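Speaker notes - colour coding in shared storage, second draft. Comments from Usa and Yupin are worked in. Slide numbers match the deck as it stood in July.

## Slide 1 - Title

- Leave up while people sit down. No need to read it out.
- Introduce myself, then thank Buppha Nakpan for the stock lists and Wanpen Hemmin for checking the tables.
- Questions at the end, except for terms. If a term is unclear, stop me.

## Slide 2 - What the talk covers

- Storage shared by several people who did not set it up. Tool cribs, school science stores, clinic supply rooms, archive workrooms.
- Colour used as a label. Paint, tape, lids, dots, bags, bin fronts.
- Out of scope: safety colours set by regulation. If your site has a rule for gas lines or waste, the rule wins and the scheme has to work around it.

## Slide 3 - The Cavusmont store

- One room, 142 stock lines, used by two shifts.
- Labels were text only, set in small type on the front lip of each shelf. Legible from about an arm's length if you were already in front of the right shelf.
- Complaint logged most often: item returned to the wrong bay. Second most often: item listed as out of stock and later found in another bay.
- Apinya Rattanakul ran the relabelling. Her notes are the source for most of what follows.

## Slide 4 - Category first, colour second

- Common mistake: pick the colours, then look for things to give them to.
- At Cavusmont the stock lines were grouped before any tape was bought. First pass gave far too many groups. Second pass merged groups that were always fetched together.
- Final count was 6. Each group got one colour and one short word.
- The word stays on the label. Colour gets a person to the bay, text gets them to the item.
- Pause here. The next few slides depend on it.

## Slide 5 - How many colours a person can hold

- People match two colours side by side very well. They are much worse at naming a colour seen alone and remembering which group it stands for.
- Practical result: keep the set small and keep the names plain. Red, blue, yellow, green, black, white. If the label needs a name like "teal" or "salmon", drop it.
- Adding a colour later costs more than it looks. Every printed key on site is out of date from that point.
- Avoid light and dark versions of one hue as separate groups. Tape fades and the light version wins.

## Slide 6 - Colour vision

- Red and green as a pair will fail for part of any large staff group. Blue and yellow hold up better for most of them.
- Second cue on every label: shape, stripe or letter. Cavusmont used a capital letter in the top left corner.
- Print the key in greyscale before signing off. If two groups merge on paper, change one of them.
- Do not ask staff to declare a colour vision deficiency. Design as though someone on each shift has one.

## Slide 7 - Light

- The same tape looks different under warm and cool lamps. Orange and yellow are the usual pair to go wrong.
- Selberg's site sheet asked for 600 lux at the bench. The bench met it. The lower shelves were well under, and that was where the returns errors were.
- Check labels at the worst position in the room, at the hour when the room is busiest. Bring a meter. A phone app is good enough to rank positions, poor for absolute values.

## Slide 8 - Background

- Contrast is a property of the pair. A yellow lid on a white bench and the same lid on a dark bench are two different labels.
- White or pale surfaces suit most strong hues. Pastels get lost on them.
- A pale surface is seldom one tone. Shadow and glare shift it, and a pale label shifts with it.
- Next three slides are image only. Keep moving, a few seconds each.

## Slides 9 to 11 - Images

Blue, red and yellow-orange, one to a compartment.

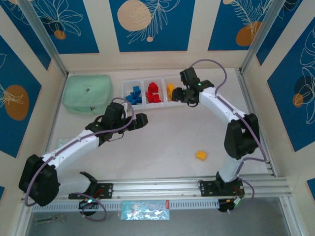 Mint green on a white tabletop.
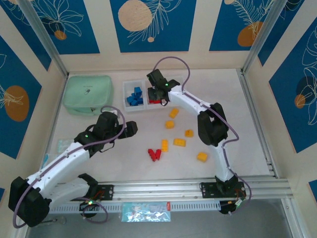 Pale grey to off-white, darker toward the lower middle.
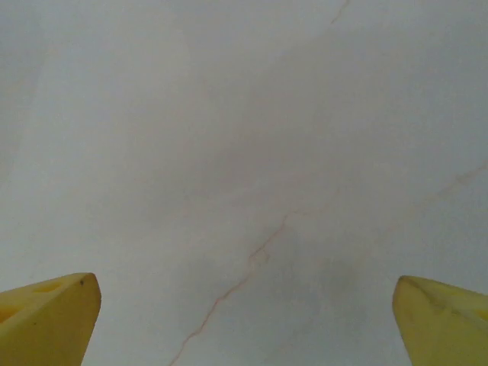
## Slide 12 - Containers

- Divided trays work well for small stock with few groups. One colour per section, and a stray piece shows up quickly.
- Clear or cloudy plastic lets the contents act as the label. It only helps when the contents differ in colour. For stock that is all grey metal, label the tray.
- Pouches and bags: the colour of the bag is read as a code whether you meant it or not. If bags are bought in mixed colours, people will invent a meaning for them.
- Atanasov's team had this with document wallets. Green had come to mean "checked" on one floor and "spare" on the floor above. Neither was written down.

## Slide 13 - Materials

- Vinyl tape for shelf edges. Paper dots for trials only, they lift at the corners.
- Paint for anything that gets washed.
- Buy all rolls of one colour in one order. Batches differ, and a slightly different red reads as a new group.
- Keep a sample strip of each tape in a closed folder. Compare against it once a year. Replace when the shelf strip and the folder strip no longer match.

## Slide 14 - Rollout

- Relabel a whole bay at a time. A half-done bay is worse than an old one.
- Old labels come off the same day the new ones go on.
- Post the key at eye height by the door, plus one copy at the far end of the room.
- Zurnon tried a four-week overlap with both schemes in place. Staff kept using the old one until the last day, so the overlap bought very little.

## Slide 15 - Upkeep

- One named person owns the key. Changes go through that person.
- New stock gets a group before it gets a shelf.
- Items with no clear group go in a marked holding bay, reviewed monthly. If the bay fills up, the groups are wrong - go back to slide 4.

## Slide 16 - Questions

- Likely one: can this be done with printed icons alone? Yes for a small store, but icons need to be read close up.
- Likely one: cost. Tape is cheap. Most of the spend is staff hours on grouping.
- Handout is the one-page key template. Copies are with Yupin Onsri at the side table.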